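# Natte de lit Werncombe en rotin

Natte d'été à poser sur le matelas, pour lit simple ou lit double. Tissage serré, bord gansé de coton, envers antidérapant. Elle remplace le drap-housse pendant les mois chauds et se range roulée le reste de l'année.

**Référence :** 866
**Atelier :** Eder, Lurport
**Disponibilité :** en stock, sauf la taille double en teinte thé, attendue en août

## Caractéristiques

| | Simple | Double |
|---|---|---|
| Largeur | 100 cm | 150 cm |
| Longueur | 195 cm | 195 cm |
| Brins | rotin refendu | rotin refendu |
| Teintes | naturel, miel | naturel, miel, thé |
| Élastiques d'angle | 4 | 4 |

Une taie assortie est vendue séparément. Les brins sont polis sur la face supérieure seulement. Le revers est doublé d'un non-tissé gris qui limite le glissement sur les matelas en mousse – sur un matelas à ressorts avec surmatelas, il faut utiliser les élastiques.

La teinte miel est obtenue par étuvage, sans colorant. Elle fonce légèrement au cours des deux premiers étés.

## Avant la première utilisation

Dérouler la natte à plat et la laisser reposer une nuit. Passer ensuite sur la face polie un chiffon bien essoré, dans le sens des brins, puis laisser sécher à l'ombre. Une odeur végétale est normale les premiers jours. Vérifier du plat de la main qu'aucun brin ne dépasse ; un brin qui accroche se coupe au ras avec des ciseaux fins.

## Entretien

- Essuyer une fois par semaine à l'eau tiède, sans savon noir ni javel.
- Ne pas laver en machine.
- Ne pas plier. Rouler face polie vers l'extérieur.
- Ranger dans la housse de coton fournie, à l'écart d'un radiateur.

En cas de tache grasse, saupoudrer de terre de Sommières, attendre 18 heures et brosser. Les produits de la gamme Sirkiteo conviennent, à l'exception de la cire. 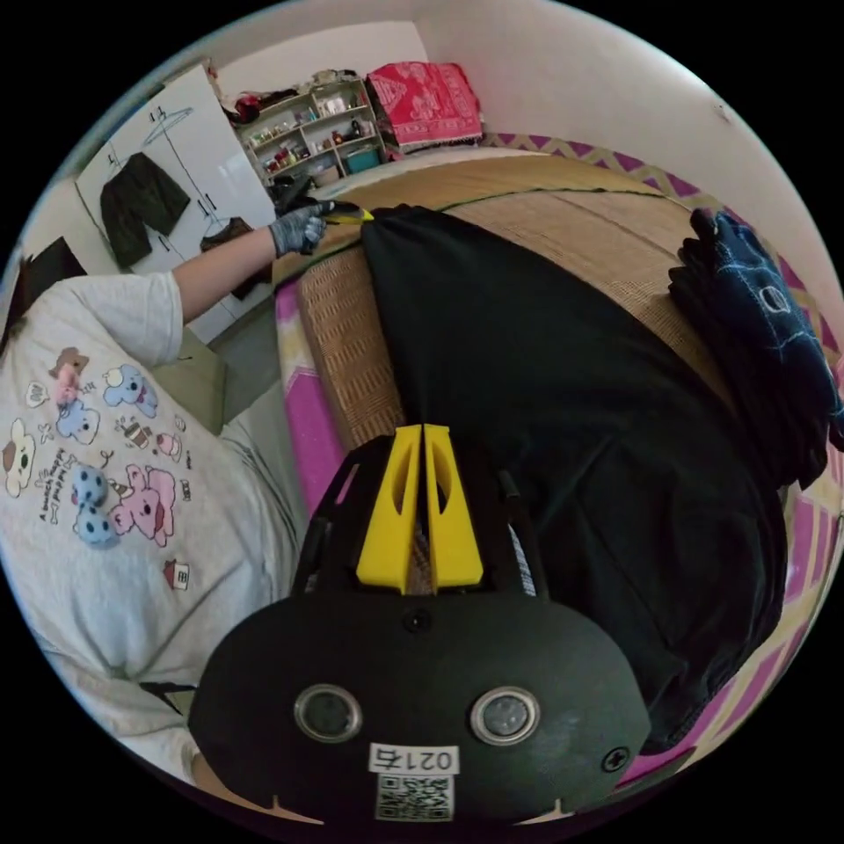
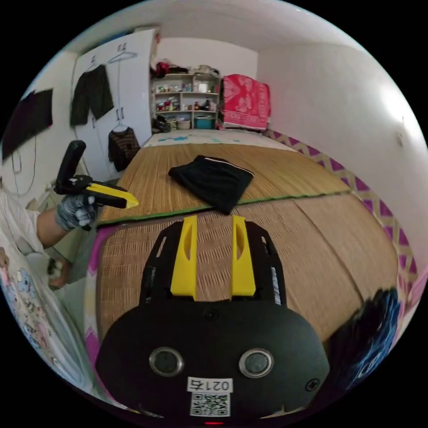
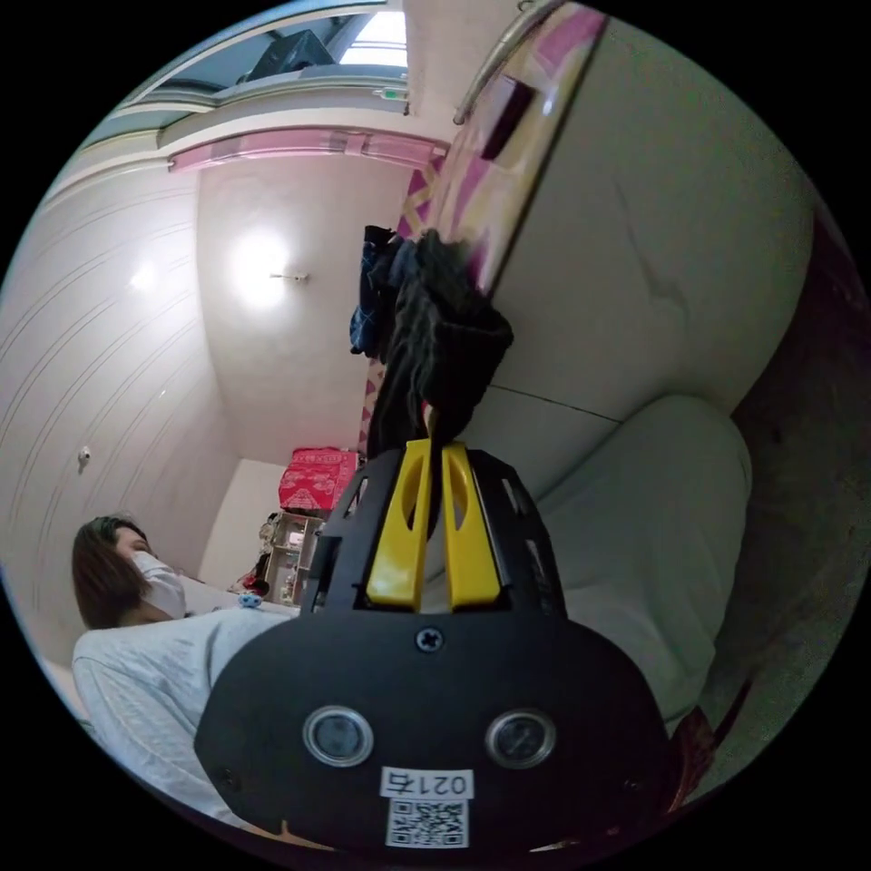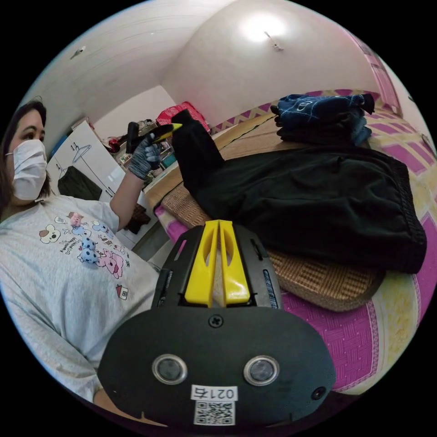
## Pièces et réparations

La ganse et les élastiques se remplacent. Le jeu de quatre élastiques coûte 33 lei, port non compris, et se coud à la main sans outil particulier. Pour la ganse, mieux vaut renvoyer la natte à l'atelier – la couture traverse la doublure et demande une machine à pied marcheur. Les nattes doivent nous parvenir roulées dans un tube rigide.

Les brins cassés au centre ne sont pas réparables. Ceux du bord peuvent l'être si la rupture se trouve à moins de trois doigts de la ganse.

Pour une dimension hors tableau, écrire à Viorica Ene, à l'atelier, en indiquant la largeur et la longueur du matelas, ainsi que son épaisseur. Les commandes sur mesure ne sont ni reprises ni échangées.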